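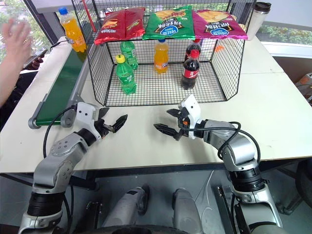

# Clarudora Snack and Drink Shelf: Site Host FAQ

Applies to unattended shelves supplied by Clarudora to offices, workshops and waiting rooms. Coolers and coffee equipment are covered in a separate document.

## Setup

**What does the site have to provide?**

A level surface, a wall outlet within six feet for the payment reader, and a wireless signal. The reader uses the 2.4 GHz band only. Guest networks with a sign-in page will not work.

**Can the shelf go next to a window?**

No. Direct sun shortens the life of carbonated drinks and chips, and product returned from sunlit locations is not credited. The same applies to positions above a radiator or beside a dishwasher vent.

**Who chooses the products?**

The host picks from the current list at signup and may change the selection once per calendar month. Changes received after the 20th take effect in the second month following.

**Is there a minimum number of users?**

Sites with fewer than 35 people on a normal working day are placed on the monthly route. Larger sites are placed on the two-week route. The host can request a review of the route after the first full quarter.

## Payment and pricing

**Which payment methods are accepted?**

Contactless cards, phone payments and the Plakemier staff badge, where the employer has enabled it. Cash is not accepted.

**A user was charged twice. What should they do?**

Wait three business days. A pending authorization and a completed charge can both show on a statement during that time. If both are still listed afterward, send the last four digits of the card and the time of purchase to the billing desk. Do not send the full card number.

**Can the host subsidize prices?**

Yes. Set a percentage or a fixed amount per item in the host account. The subsidy is invoiced at month end with the itemized sales report. A monthly cap is optional. When the cap is reached, prices return to list.

**Are bottle deposits included?**

In states with a deposit law, the deposit is added at the reader and shown on its own line. Clarudora does not collect empties. Redemption is up to the user or the host.

## Stock and shrinkage

**What is shrinkage?**

The difference between recorded sales and product missing from the shelf at restock. It includes theft, unpaid items, scanning errors and damage.

**Who pays for it?**

Clarudora absorbs shrinkage up to 4% of the value sold. Anything above that is split evenly with the host. In the last reporting year, 271 sites were on this plan, and 37 of them received a shrinkage invoice.

**Can the host move products around?**

Yes, within the shelf. Do not transfer items to another shelf on the same site. Stock is recorded per shelf, and a transfer will show as a loss on one and a surplus on the other.

**What happens to items near their date?**

The driver removes chips 14 days before the printed date and soft drinks 30 days before. Removed product goes to the Putby depot and is sorted there.

**An item is leaking or open. Should it be thrown out?**

Report it in the host account first, with the product name and date code, then discard it. Unreported discards count as shrinkage.

## Contract

**How long is the term?**

Twelve months, then month to month. Either party may end the agreement with 30 days' written notice after the first term.

**Is there a fee for early removal?**

The fee is $150 per shelf. It is waived if the site closes or moves outside the service area.

**Does the service pause in August?**

Only on request. Schools and seasonal offices can suspend restocking for up to ten weeks. Give two weeks' notice so that short-dated product can be collected.

**Contacts**

- Billing desk: Milagros Villalobos, ext. 3
- Routes and restocking: Trevor Chisholm, ext. 5
- Contract changes: Margit Jakab, in writing only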